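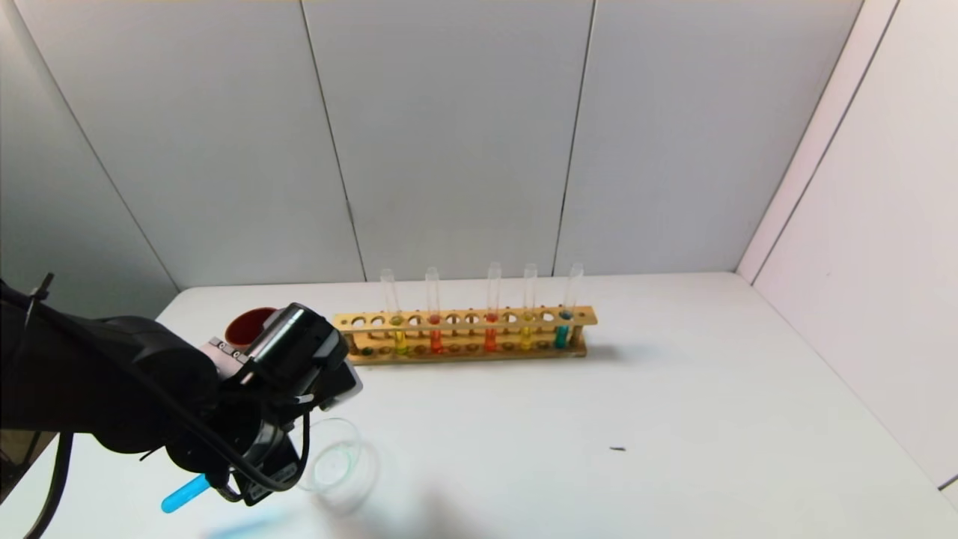 Test tube

A test tube is a thin tube, open at the top and rounded at the bottom, used for holding small amounts of stuff while you look at it, heat it, shake it or forget about it. Most are glass, plenty are plastic. I've been looking after this page on the Grimorar wiki for a while now, and it has grown well past the two lines it started as, so bear with me if it wanders a bit.

Shape and parts

The rounded end is the bit everyone remembers. It has no corners for muck to collect in, so it's easy to rinse, and it copes with heat better than a sharp-edged bottom would. The open end often has a slightly flared lip, which helps with pouring (a little — I still dribble). Tubes without the lip are usually meant to take a cap or a bung. A boiling tube is the same idea made wider, and people mix the two names up all the time.

Glass or plastic

Ordinary soda glass is cheap but can crack if you heat it quickly. Borosilicate glass swells less as it warms, so that's the one you want over a flame. Plastic tubes bounce when you drop them, which I love, but they go soft near a burner and some solvents will cloud or eat them. Have a look at our page on polystyrene before you put acetone in anything!

Racks and holders

A round bottom means a tube won't stand up by itself, so it lives in a rack. Wooden racks are the old favourite, and there are wire and plastic ones too. My own is a Flollska, bought second-hand, with two rows of holes and one peg missing. For heating you want a proper holder or tongs, with the open end pointing away from faces, yours included. 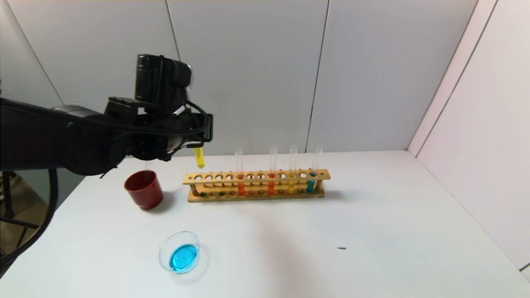
A glass test tube of yellow liquid, held upright beside a wooden rack.

Cleaning

Rinse straight after use if you can. A thin bottle brush does the rest, but go gently, as the wire tip can punch through the bottom of a glass tube. I lost more than 17 that way before I bought a brush with a tufted end. Leave them upside down on pegs to drain.

Collecting

Yes, people collect them! The Pryor sale in October usually has a box or two of old lipped tubes, some still wrapped in paper. I have 49 at the moment, mostly from the Eltura glassworks, and I'd love to hear from anyone who can date the ones with the green tint. There's a thread about it on the talk page.

See also

Boiling tube
Beaker
Bung
Bottle brush
Polystyrene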